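Stores and sorting: metal bins at Woltside

The change from plastic tubs to metal bins at the Woltside store was finished in September. The old tubs had split at the rims and several no longer stacked. Members who use the sorting benches have asked what the new bins are for, how they should be cleaned and why the floors have holes in them. The notes that follow cover those points and replace the sheet pinned up by the sink.

The bins came second-hand through Greltico, who clear workshops in the Gruvport area. They are open-topped and grey, with sides that slope inward to a floor narrower than the opening. The slope brings small items down to the floor, where they can be reached, but it also means the stated volume is a poor guide to how much the bin holds in a usable layer. For mixed small parts, fill to a third of the depth and no further. Past that level the lower items cannot be seen, and people start to dig, which scratches clear plastic and mixes what has already been sorted.

All the bins are used. Scuffs and fine scratches on the floor and walls do not affect service and need not be reported. Report the following: a lifted seam, a burr that catches a cloth, or any rust that comes off on the hand. Run a dry cloth along the seams before first use each month. If it snags, turn the bin upside down on its rack and put a red tag through the handle of the rack.

The holes in the floor are a matter of size. Each measures 20 mm across. Anything that passes through a 20 mm ring will sooner or later go through the hole as well, so single-stud bricks, beads, washers and loose pegs must go into the lidded trays and never straight into a bin. Larger bricks, caps, rings and moulded pieces may be put in as they are. Where a bin has to take small parts for a short time, lay a rubber mat over the floor first. Cut mats are kept under the second bench. Tape is not to be used over the holes, as the residue holds grit and takes longer to remove than the mat takes to lay.

Mixed intake is sorted in two passes. In the first, pieces are taken out by type: building blocks, clear or shiny items, and everything else. In the second, the blocks are split by colour and the rest are checked for damage. The clear and shiny items cause most of the delay. Against bare metal they pick up the grey of the walls and are easily left behind, while a red or orange block is found at once.

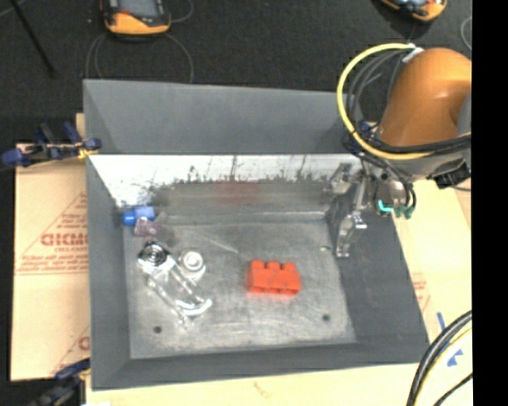 One bench user wrote in to say that the two passes ought to be the other way round, with damage checked first, as there is little sense in sorting a block by type and then throwing it out. The point was tested over one afternoon on a batch of 830 pieces. Checking damage first took 42 minutes longer, mainly through handling sound pieces twice, and the order will stay as it is. A piece with an obvious crack may of course be dropped into the reject tub during the first pass.

Lighting makes more difference than the order of work. The bright parts of the walls throw back reflections of strongly coloured pieces, and under a lamp placed directly overhead these can be taken for further items. Set the bench lamp to one side and low. At the end of a pass, move the lamp to the opposite side and look again, paying particular attention to the back corners, where odd pieces collect in twos and threes and blue or purple items sit in shadow.

Cleaning is done with warm water and a few drops of Barua soap, applied with a soft cloth. Scouring pads are not allowed. They leave grey dust that marks pale bricks, and the dust is hard to get out of the studs. Rinse, tip the bin so that it drains through the holes, and dry the seams by hand. Bins put away wet will stick to one another when stacked – two had to be parted with a mallet last month, and one now has a bent rim.

Stack no more than four high, with a cardboard sheet between each. The card is reusable and should be put back flat on the shelf. There are 100 sheets in stock and no more will be ordered before spring.

Labels go on the outside of the short wall, upper left, written in pencil on the card holders. Old labels should come off before a bin goes back on the rack. Lidded trays are labelled on the lid and on the base – both, please, as the lids have been getting swapped.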